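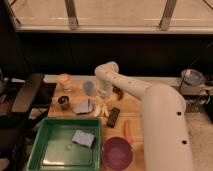 木色台面上的海绵、橙盖罐和小金属杯

Fallwood 400 厨房电子秤：使用评测

测试样品为零售版，固件未更新，随机附两节七号电池和一张折页说明书。使用周期七周，主要用途是烘焙称料，其次是咖啡粉和腌制用盐。

规格与结构

秤体厚度低，四角胶垫高度一致，放在石材和木质台面上都不晃。秤盘为不锈钢，可取下，与底座之间靠三个卡点定位，没有旋转间隙。底座接缝处有一圈凸缘，少量洒水不会直接进入传感器区域，但说明书没有给出防护等级，不建议冲洗。

按键为实体键，共三个：开关兼去皮、单位、计时。单位键紧挨去皮键，沾了面粉的手容易误触，误触后读数从克跳到盎司，需要连按四次才能回到克。这一点在和面途中相当麻烦。

精度

用 Plondcombe 砝码组做了对照。低量程下标称分度为 0.1 克，5 克以下的连续小量添加存在滞后：每次加入 0.2 克左右的酵母，显示值可能不动，累计到第三次才一次性跳变。这属于零点跟踪过强造成的结果，同类产品里常见。绕过的办法是先在秤盘上放一只空碗，不去皮，直接读差值。

中段表现正常。同一只装水的不锈钢盆反复取放，最高读数 1,112 克，最低读数与之相差 1 克，四角偏载时的偏差也在这个范围内。对面包配方而言足够，对巧克力调温用的少量可可脂也勉强够用。

响应与续航

从放下物体到读数稳定大约一秒半，比上一代慢，原因应是滤波加重，好处是靠近运转中的厨师机时数字不乱跳。自动关机时间最长可达 42 分钟，需在关机状态下长按计时键进入设置。出厂默认值是两分钟，第一次使用时若不改，折叠面团之间的等待会让去皮数据丢失。关机不保存去皮值，重新开机一律归零。

电池在七周内未更换，电量图标仍为满格。该图标只有满格和空格两档，参考意义不大。没有外接供电口。

显示

段码屏，白色背光，字高足够，站立时可读。直径超过秤盘较多的大盆会遮住屏幕上沿，单位标识恰好在上沿，数字本身不受影响。Trastcombe 的同价位产品把屏幕做成可抽拉结构，解决了遮挡，代价是滑轨积粉，清理要用牙签。

与 Lévesque 基础款对比

Lévesque 便宜三成左右，没有计时功能，分度只有 1 克，但按键间距大，单位可锁定。若只做中式面点和家常菜，1 克分度已经够用，多花的钱主要买到的是小量称料能力，而该能力又受前述滞后影响，需要配合空碗使用。

清洁

秤盘可用洗碗机，测试期间未见变形。底座用拧干的布擦拭即可。按键周围的凹槽会积糖粉，潮湿天气下结块后需用软毛刷处理。胶垫吸附油渍，擦洗后有轻微发白，不影响防滑。

结论

适合每周烘焙两次以上、配方以克计的用户。扣分项为单位键位置、小量滞后和默认关机时间，其中只有最后一项能由用户自行修改。咖啡手冲用户不推荐，响应速度跟不上注水节奏。

评分：7/10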